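Print this page | E-mail this to a friend

How to record grasp examples you won't have to throw out

By Bastian Dreßler

Every guide to teaching a robot by demonstration says to collect more. I'm not convinced. Our first Hagedorn set had 296 episodes of dish-cleaning items, and I would trust 59 of them. The rest taught the policy to dither.

What follows assumes a two-finger gripper, a wrist camera and somebody on the controls who can stay patient.

1. Write down what counts as a grasp before you record. "Picked it up" is too vague. We use: both fingers touching, object held for two full seconds.

2. Start with stiff things, then go soft. A mug forgives a sloppy close. A sponge changes shape as you squeeze, and the wrist view changes with it.
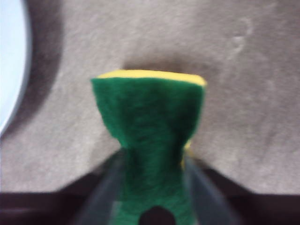

Wrist camera, sponge grasp. The green pad narrows to a waist between the fingers.

3. Pick a squeeze and stick to it within a batch. If one operator pinches hard and the next barely touches, you have two tasks under one label. Vary it later, on purpose, and log it.

4. Move the object between episodes. Turn it, too. I've seen sets of 3,000 where the target never left one spot - big number, one example.

5. Keep the misses, in their own folder. Don't let anyone trim a fumble and call the remainder clean.

6. Replay a batch before starting the next. Watch the wrist video at normal speed. If you can't tell when contact happens, I doubt the model can.

Will this give you a policy that works in someone else's kitchen? I have my doubts. Ours still struggles when the lights change, and I haven't seen a fix I believe.

Comments (3)

Arne Görtz: We cut a set down to 39 and it got worse. Small isn't magic either.

Bastian Dreßler: Agreed. Which 39, though?

Fabian Pichler: Step 5 needs a naming scheme. Ours is a mess.

Related
- Wrist camera or overhead: notes from Cadberg
- Labeling contact by hand
- Irnoda controller setup, part 2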